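The Lamp

Perihan Soylu had put 10 dollars on the lamp. Kevser had put 10 dollars against it, and then gone off to make tea as if the matter was settled.

"Folding, yes," Kevser said when she came back. "Wiping a bench, maybe. But a lamp is top-heavy and it has a shade. You grab the shade, you bend the shade."
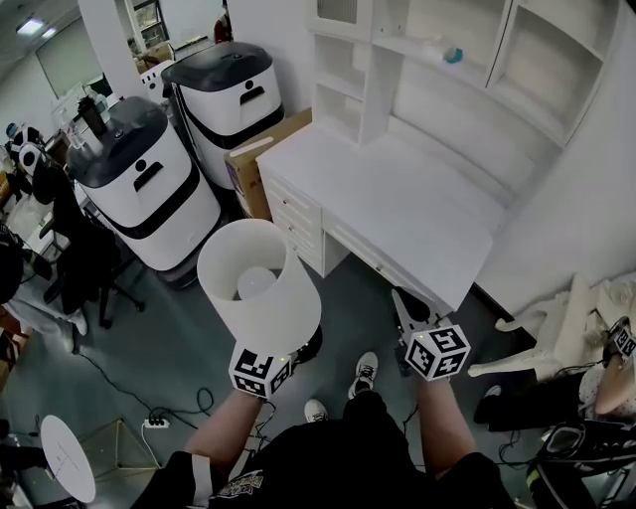

Vesna Trajkovski had done the morning's rounds with the grippers and her arms were sore. At Beredau they called it teaching, though the word made her feel like a fraud. You did the chore yourself, with claws for hands, and later the machine was supposed to do it from what you had done. She had learned to keep the right claw empty and out of the way while the left one held the white shade, bulb and all, tilted over toward the desk. She was on number 104.

"Does it know what a lamp is for?" she asked.

"No," said Lingyun Cheng. "It knows where lamps go."

"My husband doesn't know that." 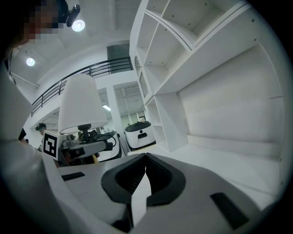 The lamp on the table, between turns.

They ate lunch on the stairs. Ertuğrul Tuncer came over from Jandard to see how things were going. He had sold vacuum cleaners for years, and he asked the same thing he always asked -- would it do the whole house?

"It'll do a lamp," Lingyun said. "Ask me about the house in November."

"It is November."

"Then no." 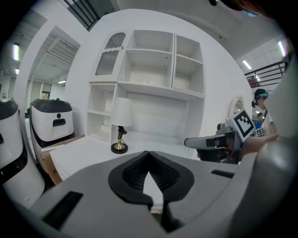 Perihan wanted her money, so after lunch they talked about what would count. Kevser said the lamp had to end up where a person would want it. Perihan said upright was enough. They both looked over at the desk, where it stood on its round base in front of the white shelves, straight as anything, and neither of them would give ground. Vesna had put it there, so it proved nothing either way.

The machine got its turn at four. It took hold of the stem, which Vesna had never once done, and lifted. It set the lamp down 2 inches from the edge and let go.

"Upright," said Perihan.

Kevser walked over and pushed it back with one finger.

"I'd still have to do that every day," she said, and kept her hand on her purse.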